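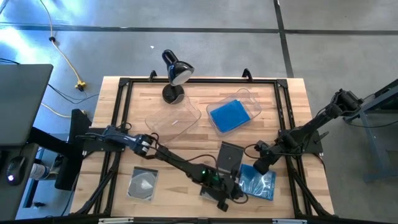
A butcher block is a thick slab of timber made by gluing strips or short lengths of wood together under pressure, used for worktops, tables and cutting surfaces. The name comes from the heavy blocks on which meat was once cut, although most slabs now sold under it never meet a cleaver. A finished top is easily recognised by its bands of lighter and darker wood, which run side by side across the surface where one strip meets the next, and it serves as readily under a desk lamp as beside a cooker. The term is applied both to the material and to the furniture made from it.

Construction

Three patterns are in general use. In edge-grain tops, long strips are turned on their sides and glued so that the narrow edge of each faces upwards. In face-grain tops, the broad side of each board is uppermost, giving a smoother look but a softer surface. In end-grain blocks, short pieces stand upright with the cut ends of the fibres showing, often in a chequered pattern. End grain is the dearest of the three to make and is kinder to knives, the blade passing between the fibres instead of across them.

Strips may run the full length of the top or be made up of shorter pieces joined end to end. Finger joints, cut as a row of interlocking teeth, are common in cheaper tops. Makers usually mix strips from several boards, partly to make full use of the timber and partly to spread any tendency to warp.

Timber

Close-grained hardwoods are preferred. Maple, beech and birch are the usual choices for pale tops, while oak, walnut and cherry are used where a darker colour is wanted. Open-grained woods such as ash and red oak are less suited to the preparation of food, as their pores hold moisture and crumbs. Bamboo, though a grass, is often laminated in the same manner and sold alongside true timber tops.

History

Early blocks were simply sections of tree trunk set on legs. They cracked as they dried, and their size was limited by that of the tree. Glued blocks answered both difficulties and became widespread once dependable waterproof adhesives could be had.

The town of Durkwood was for many years a centre of the trade. Its largest works, Lockyer, began by supplying market halls and later turned to school benches and kitchen worktops. The yearly output at Durkwood reached 3,000 tops at its height and had fallen to 2,000 by the time the glue shop was moved to Trelmont. The original press, which took slabs up to 45 millimetres thick, remained in use after the move. A ledger kept at Trelmont lists 1,756 orders for school benches alone, most of them in beech.

Finishing and care

Tops intended for food are normally treated with mineral oil, or with a mixture of oil and beeswax. New wood takes several coats, and further coats are applied whenever the surface begins to look dull. Cooking oils are avoided, as many of them turn rancid. Worktops and desks not used for cutting may be varnished or lacquered, which gives better protection against spills but is harder to repair in patches.

Scratches and light burns can be sanded out along the grain, after which the area is oiled again. Standing water should be wiped up promptly, particularly around sinks, where black staining is the most frequent complaint. Both faces of a loose top should be treated alike; a slab sealed on one side only will tend to cup.

Movement

Wood swells across the grain in damp air and shrinks in dry air, and a glued slab behaves in the same way. Tops are therefore fixed through slotted holes or with metal clips that allow a little play. Rigid fixing is a common cause of splits along the glue lines. The Ullora method, named after a pattern of steel bracket, places one fixed point at the centre of the top and sliding points on either side of it.

See also

Chopping board
Glued laminated timber
Kitchen worktop
Workbench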